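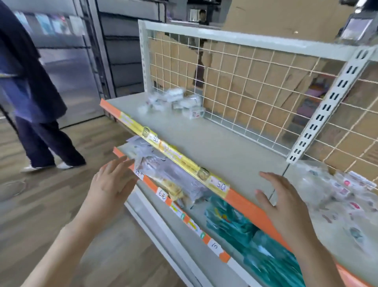
**Ticket 231: shelf facing and restock, small-shop trial**
Opened: Thursday, April 15, 2021
Owner: Kristaps Laur
Status: open, partly worked around
Site: Clondlow, snack aisle

**Problem**

Arm stops during "pull forward" on soft packs. The task is to bring stock from the back of the shelf to the front edge and stand it up. Boxed goods go through. Clear bags and glossy packets do not. The arm either closes on nothing or picks up two packs at once, then times out after 30 seconds and waits for a person.

Savard wants to know if this can run without staff by May. Current answer is no.

**Steps to reproduce**

1. Load planogram for the snack bay, white shelving with orange edge strips.
2. Run pull forward on the lower shelf only.
3. Watch the first bag that leans against the shelf above it.

Fails almost every time at step 3. The planner treats the bag as part of the upper shelf and won't go near it.

**Log**

Entry 1. Restarted controller, reloaded planogram. No change.

Entry 2. Recalibrated depth camera. Boxes fine. Clear bags still come back with holes in the surface, so the grasp point lands inside the bag or behind it. Tried turning the aisle lights down, got worse.

Entry 3. Raised point filter from 300 to 700. Fewer holes. Cycle time went up and the arm now sees the wire back panel as stock. Masked the panel by hand for this bay. Somebody will have to do that for every bay, which Savard won't like.

Entry 4. Price tags. Many are handwritten and clipped or stuck on the edge strip, and the reader expects printed ones. It read a "13" as a shelf position and skipped the slot. Turned tag reading off. Holgate asked if the shop could print new tags. The shop said no, they change prices too often.

Entry 5. Ran 30 pulls with tag reading off and the new filter. 19 good, 7 doubles, 4 timeouts. Doubles are all tightly packed packets. Suction slides on crinkled film and the two-finger grip takes the neighbor.

Entry 6. Asked Harb how they do it by hand. She spreads the fingers of one hand to hold the row back and works the other along the front edge by feel. Doesn't look much. We have one arm and no touch sensing past the wrist, so we can't copy that.

Entry 7. Person in aisle. Safety stop works and resumes correctly. In a shop this narrow it trips a lot. Not a fault, leave it.

**Workaround**

- Boxes and rigid packs: leave on automatic.
- Bags and film packets: staff only. Remove from task list.
- Tag reading stays off until there is a handwriting model.

**Still open**

- Fingertip sensors, quote requested
- Loose small packets pushed to the back of a shelf, not tested yet
- Holgate to confirm who masks the back panels

Don't close. Kristaps to rerun when the sensors are in.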